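Vlastimil Kuruc on Ending Zulomach

The animated comedy Zulomach finished its run in May after 70 episodes. Its creator, Vlastimil Kuruc, says the decision was his.

"The network asked for another season," he says. "I had 60 pages of notes and didn't like any of them."

The finale drew complaints over the death of Zhong, the ship's cook. Kuruc received 1,243 emails and read most of them — "the polite ones twice," he says. 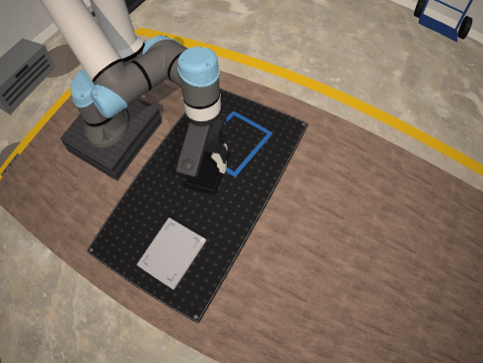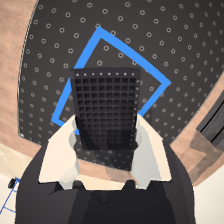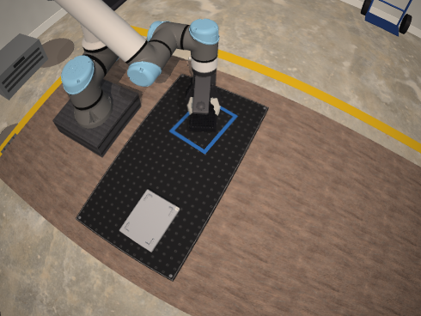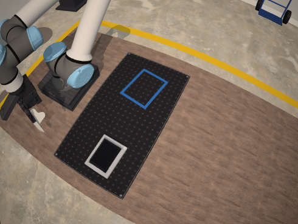 What comes next

Kuruc is writing Terklow, a half-hour series about a failing radio station. He describes it as slower and less cruel than Zulomach, with a smaller cast and no musical numbers.

"I wrote a song for every season and I regret four of them," he says.

A pilot script is done. Casting hasn't started, and he won't say whether Zhong's voice actor will be back.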